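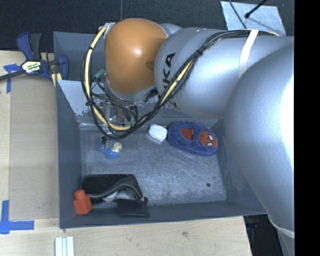 Gray metal bin with a small assortment of objects, a toy among them.

Filed under: Grantee updates > Toys and household goods

Treden Reuse Room, progress report to the Fondine fund
17 Jan 2022
Prepared by Janka Hrubý

This report covers the period since our last update in June. It deals with the sorting room, the bins and the stock of mixed small goods. The shop accounts are reported separately by Alina Buzatu.

Sorting

The grant paid for the move from cardboard boxes to metal bins. All mixed goods at Treden now go into bins before they are checked. Boxes were splitting at the bottom and small parts were getting lost under the shelving. We have had no losses of that kind since the change.

The bins were bought used from Senora. The paint is chipped and scuffed in places. We looked at repainting them and got a price of 400 euros, and decided against it. The sloping walls make it easier to reach items on the floor of the bin, and they can be wiped down between batches.

We keep each batch small. In the summer we filled containers to the top, and checking was slow and things at the bottom were missed. Sebastian Nedelcu now puts a small mix of objects in a bin and finishes with it before the next lot goes in. Toys are still mixed with other goods at this stage and are separated at the checking table.

Checking

Every toy is looked over for loose parts, sharp edges and missing pieces. Anything with a battery cover that does not close is set aside. In the period we passed 200 toys for the shop and held back 97. Most of those held back were incomplete sets, and some can be made up from spare parts we already have. The rest will go to Ardeleanu for recycling at the next pickup.

Gheorghița Bucur rewrote the checking sheet in the fall. The old one had two pages and people skipped the second. The new one fits on one side and has a space for the bin number, so a query can be traced to the batch it came from.

Problems

Labels do not stay on the bins. The adhesive ones peel at the corners after cleaning, and the magnetic ones slide down the slope of the wall. We are trying wire tags on the rims. These are holding so far but the writing fades.

Small loose parts remain a problem. They gather in the corners of the bins and are tipped out with the dust. A tray has been placed on the checking table for them, and Iulian Dinu goes through it on Fridays.

Spending

The bins and the shelving came in under budget. The underspend is 3 percent of the grant. We would like to use it for tags and a second checking lamp, and ask for your approval. A quote for the lamp is attached to the email sent with this report.

Next period

Sebastian will be away for part of the spring and Iulian will cover the sorting. We plan to open a second checking table once the lamp is in place. Kitchen items will get their own sheet, which Gheorghița has in draft.

The next report is due in June.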